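Sprechernotizen: Böden und Stellflächen im Wohnzimmer pflegen
Vortrag für die Hausgemeinschaft Trallanholm, zweiter Teil nach der Pause

Begrüßung kurz halten, die meisten waren im ersten Teil dabei. Handzettel liegen am Eingang, 489 Stück sind gedruckt, also ruhig zwei mitnehmen lassen.

Einstieg mit der Frage aus dem Mai: Warum sieht ein polierter Steinboden schon kurz nach dem Wischen wieder stumpf aus? Antworten aus dem Saal sammeln, nicht gleich auflösen. Meist kommt zuerst »zu wenig Reiniger«. Dann erklären, dass zu viel Reiniger der häufigere Fall ist. Der Rest bleibt als Film liegen und bindet Staub.

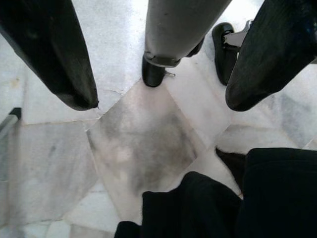 Marmor ist kalkhaltig und verträgt keine Säure. Essig, Zitronensäure und Badreiniger scheiden aus, auch stark verdünnt. Neutralreiniger, lauwarmes Wasser, Tuch gut auswringen. Wichtig ist der Unterschied zwischen Schmutz und Abnutzung. Die dunklere Platte in der Mitte mit den grauen, wolkigen Flecken kann beides sein, vom Ansehen allein lässt sich das nicht entscheiden. Erst an einer kleinen Stelle mit Neutralreiniger probieren, trocknen lassen, bei Tageslicht prüfen. Bleibt es grau, ist das eine Sache für den Steinmetz. Straßenschuhe tragen Sand herein, und Sand kratzt auf poliertem Stein.

Zwischenfrage zu Schleifscheiben kommt fast immer. Antwort: Körnung 1.000 und 3.000 sind für die Nachpolitur gedacht, nicht für den Hausgebrauch ohne Übung. Wer es trotzdem versuchen will, soll sich an Thabiso Van Wyk wenden, er hat die Böden im Haus Pacheco gemacht.

Überleitung zu den Stellflächen. Lange, niedrige Möbel werden schnell zur Ablage. Post, Stifte und Fernbedienungen landen dort, wo man vorbeigeht. Vorschlag: eine flache Schale für die Kleingeräte, ein Fach für Papiere, einmal in der Woche leeren.
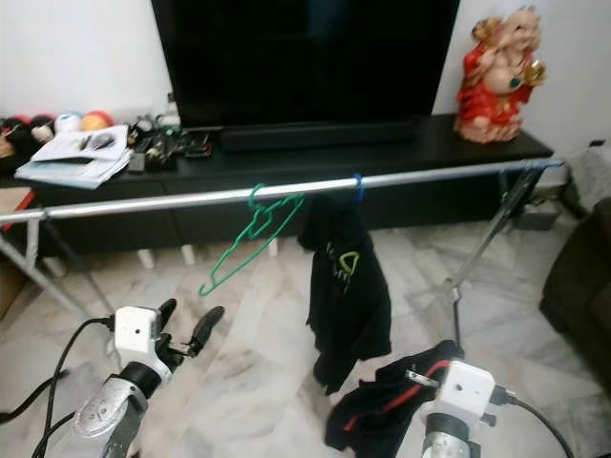
Beim Abstauben von oben nach unten arbeiten, den Boden zuletzt. Bildschirme nur trocken mit Mikrofaser, ausgeschaltet. Kabel vorher zur Seite legen. Unter Möbeln mit Füßen kommt man mit einem flachen Wischer meist gut durch – vorher messen, die Höhen sind sehr verschieden.

Wäscheständer: auf Stein nur mit Gummikappen an den Füßen, und beim Umstellen anheben.

Zum Schluss Fragen. Nächster Termin im Gemeinschaftsraum Undunstead, Thema Holzböden. Beamer ausschalten und Schlüssel abgeben.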